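Dec 15, 2020
By Milagros Arrieta

Clearing moths and beetles out of dry food cupboards

The usual pests in stored dry food are the Indian meal moth, the flour beetle and the biscuit beetle. All three arrive in packets as eggs or larvae. A clean kitchen gets them as readily as a dirty one.

Identification

Fine webbing in the corners of a packet means moth. Small round holes in card or thin plastic mean biscuit beetle. Flour beetles leave no webbing, but a heavily infested bag of flour smells sour and may look slightly pink or grey. Check cereals, nuts, dried fruit, bird seed, pet biscuits, dried chillies and chocolate. Bird seed is the item most often missed, and it is often kept in the bag it came in.

Emptying the cupboard

Take everything out, including tins. Larvae leave the food to pupate and will settle under a tin rim, behind a paper label or in the thread of a jar lid. Put infested food in a bag, tie it and take it to the outside bin the same day. Food that looks sound goes into the freezer at -18 C for four days. Packs over 1,000 g should be split first, as the middle of a large bag cools slowly.

Remove the shelves if they lift out. Vacuum the peg holes, the hinge recesses and the joint between back panel and side with a crevice tool. Empty the vacuum outdoors afterwards. Wash the surfaces with warm water and washing-up liquid and leave the doors open until fully dry. Do not spray insecticide on shelves where food is kept. Vinegar does no harm but has no lasting effect.

In October I did this on a larder in Istham with 173 packets and jars in it. The source was one bag of semolina at the back of the bottom shelf.

Containers

Use glass jars with a rubber seal or rigid plastic boxes with a clip lid and gasket. A screw lid with no liner is not tight enough to keep out newly hatched larvae. Folded bags held with a peg do not work at all. For a small household, 400 g jars are a better size than large bins - the contents are used up sooner, and one bad packet spoils less. Write the purchase date on the base and never top up old flour with new.

Traps

Sticky pheromone traps catch male moths only. They show whether moths are present but will not end an infestation. Hang one per cupboard, note the date and replace it when the maker says so. The Wimela and Dobre traps I have used were equally easy to fit. Traps for moths do not attract beetles.

Keep checking for two months. A single moth in week three is normal, and several mean that a source has been left behind. Look on top of the wall units and behind the plinth.

Buying

Buy flour in amounts you will finish within eight weeks. Inspect the seams before putting a packet away. Virgil Coman at Kikbridge freezes every bag of rice on arrival, and for a kitchen that has had trouble before I would do the same.
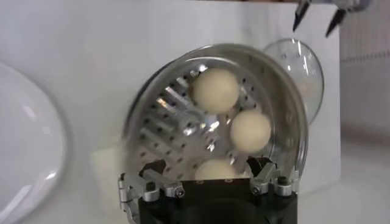
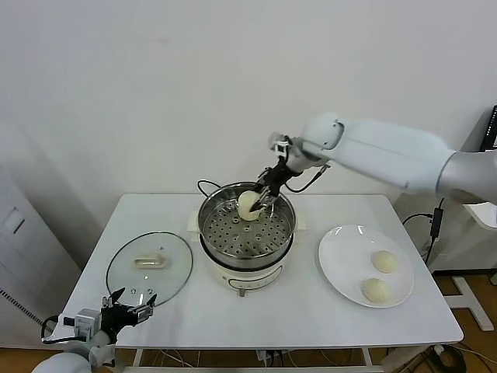
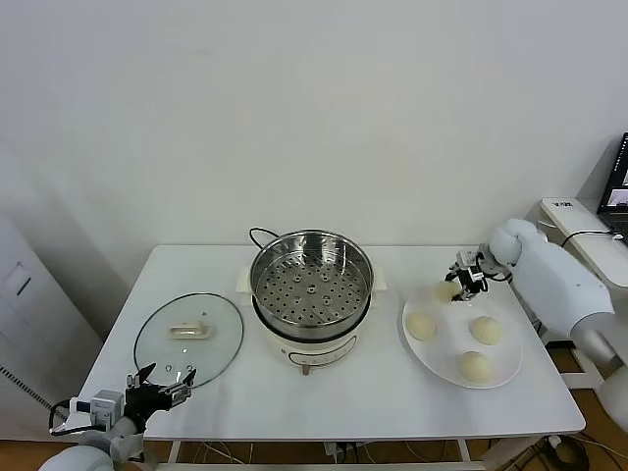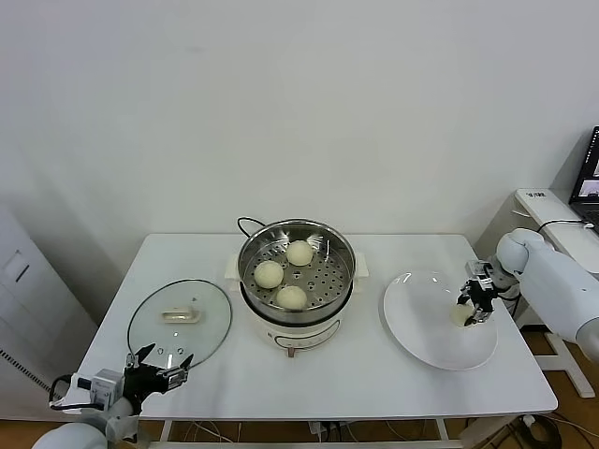

Last picture: three buns on the steamer tray, glass lid to the left.

Contact | Copyright 2020 Kikbridge Home Notes | Back to top

This site uses cookies to remember your settings. Accept | Manage cookies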